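Setting Up a Travel Trailer for Hot-Weather Camping on a 30-Amp Site

The procedure applies to trailers and fifth wheels with a single rooftop air conditioner rated at 13,500 BTU. Motorhomes with two units need 50-amp service and a different load plan. Temperatures are in Celsius and a powered site with a metered pedestal is assumed.

Before you start

You will need:

A plug-in surge protector with a voltage display
A 30-amp extension cord, 10 gauge, no longer than the run requires
Reflective foam insulation for windows and roof vents
A non-contact thermometer
Foil tape (not cloth duct tape, which lets go in heat)
Coil fin comb and a soft brush

Step 1. Choose the site orientation

If the park lets you choose, take a site where the awning side faces north-east in the southern hemisphere or south-east in the northern. The large windows then get morning sun only, and the refrigerator vent wall needs to be checked separately. An absorption fridge with its outside vent facing west will struggle from 2 p.m. until dusk. At Dresivbridge the upper loop has better shade and lower voltage, so the choice there depends on whether you intend to run the air conditioner all afternoon.

Step 2. Test the pedestal

Switch the breaker off. Plug in the surge protector by itself, switch the breaker on and read the voltage. On a North American pedestal, anything from 114 to 124 volts is acceptable. Read it again at 5 p.m., when the park is under full load. Below 105 volts, shut the air conditioner down. The compressor draws more current as voltage falls, and the windings overheat.

Look at the receptacle. Browning around the blades or a loose fit means you ask for another site.

Step 3. Clean the condenser and seal the plenum

Turn off power to the roof unit. Remove the shroud, brush the coil in the direction of the fins and comb out any flattened sections. Refit the shroud finger-tight plus a quarter turn.

Inside, drop the ceiling grille. Check the divider between the return side and the supply side. On many trailers it is a piece of foam that has shifted, and cold air is drawn straight back into the return. Close every gap with foil tape. On our 17-foot Simer this lowered the duct temperature by four degrees with no other change.

Step 4. Cover the glass and vents

Cut the foam to a tight friction fit, shiny side out. Do the roof vents first, then the shower skylight, then the west windows. Leave a finger's width at the bottom of any acrylic window so that heat can escape from behind the foam. Close the curtains over it.

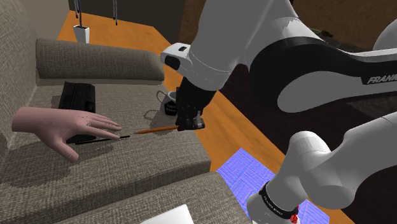
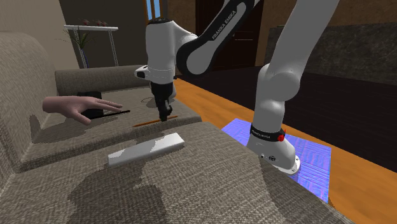 Step 5. Start the air conditioner early

Start cooling at 8 a.m., or when the inside temperature reaches 23 degrees, whichever comes first. A rooftop unit can hold a cool trailer but has little capacity left over to pull down a hot one. Set the fan to high. Low fan in humid conditions can ice the coil.

Measure the air at the return grille and at the nearest supply outlet after 20 minutes. The difference should be between 9 and 12 degrees. If it is less than that, go back to Step 3.

Step 6. Manage the electrical load

A 13,500 BTU unit runs at approximately 13 amps and briefly draws much more at start-up. Set the fridge and the water heater to propane. Do not run the microwave or kettle while the compressor is on. A soft starter such as the Prastura will reduce the start-up peak, and with one fitted a 2000-watt inverter generator may be enough at low elevation. Ours is wired by the diagram Uyên Lâm drew up for the Restrepo control board, which has the start capacitor on the opposite side from most.

Step 7. Check the cord at mid-afternoon

Feel the plug at both ends after an hour of continuous running. Warm is normal. If you cannot keep your hand on it, switch off at the breaker, let it cool and clean the blades. Keep the cord uncoiled and off dark gravel.

Step 8. Shut down at night

Once the outside air is cooler than the inside, switch off, take the foam out of the roof vents and run the exhaust fan with one low window open on the shaded side. Refit the foam before sunrise. Empty the condensate bucket if your drain is plumbed to one.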